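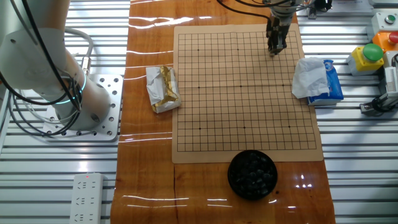 Valdemar Kragh lleva tres semanas sin dormir bien por culpa de un juego de mesa. Su equipo en Pelotari quería que un brazo aprendiera a poner piedras de go, y el brazo aprendió, más o menos, hasta la tarde en que decidió hundir los dedos en el centro del tablero con toda la convicción de un principiante. «El tablero es de papel», dice, y señala la cuadrícula negra sobre fondo beige como quien enseña la radiografía de un pariente. «Ponerle una fuerza límite de 300 newtons fue optimista. Lo firmé yo».

El fallo, cuenta, era de una vulgaridad ofensiva. Alguien había recalibrado la altura de la mesa con un tablero de madera y luego lo cambió por otro más fino. Faltaban 16 milímetros. El programa buscaba la superficie donde ya no estaba, no la encontraba y, muy educadamente, seguía bajando.

¿Y la parada de emergencia?

«Funcionó de maravilla. En el otro brazo». Lộc Lại, que se ocupa de la seguridad de la célula, levanta la vista del portátil por primera vez. «Había dos botones y dos circuitos, y los esquemas los dibujó una persona que ya no trabaja con nosotros. Pulsé el que tenía a mano. Se detuvo el que estaba quieto».

Del incidente salieron una pinza torcida, una factura de Khaemba que Kragh prefiere no comentar y un informe de 36 páginas. Lại lo resume sin consultarlo: una sola parada para toda la célula, límite de fuerza rebajado a 17 newtons y prueba de contacto antes de cada partida.

«La prueba tarda casi más que la partida», protesta Kragh.

«Porque pierdes enseguida», contesta Lại.

En julio quieren enseñárselo a un cliente. Kragh ha pedido tableros de repuesto. Lại ha pedido que no toque la calibración.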